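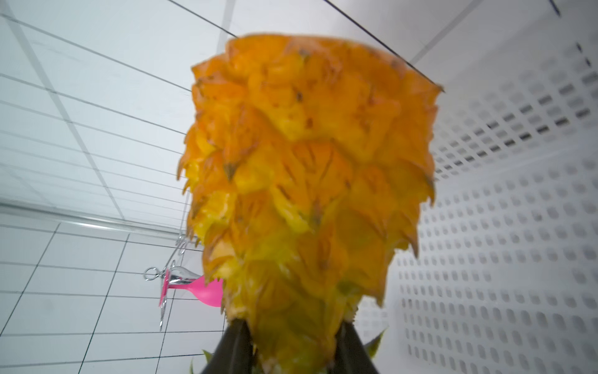
Is the Sundaram reissue the same mix as the original cassette? Close, but the bass on side two has been brought up and the last track now runs to its proper ending.

Picked up my copy Mon 19 May. Trirnard have pressed 338 on vinyl and there's no second run planned. Digital goes up in August.

For anyone new to them: Sundaram were a Melbourne roots band who put out one tape on the Golitz label and then went back to their day jobs. Vasanthi Kandasamy sang lead and wrote most of it.

The tape had nine songs. The reissue adds 2 dubs from the same sessions, both cut by the band's own engineer on a borrowed desk.

"Harbour Light" is the one people know from community radio. I still prefer "Night Tram" — slower, more organ, and the harmonies sit further back.

The sleeve notes are by Kandasamy. She's good on the rehearsal room in Footscray and pretty short about why they split. Lyrics are printed in full, which the cassette never had.

Sound quality: there's some hiss at the start of side one. They worked from the master reel for most of it, but one song had to come off a cassette and you can hear which.

The long dub goes for about 21 minutes. I wouldn't play it in the car, but it's worth hearing once on decent speakers with the neighbours out.

Correction to the post above about the label. Golitz did the tape. Golix was the distributor, a separate company. The old discographies mix them up and so did I.

Mine is number 212 and the corner was dinged in the post. The shop has offered a new sleeve, so I'll take it back in on the weekend.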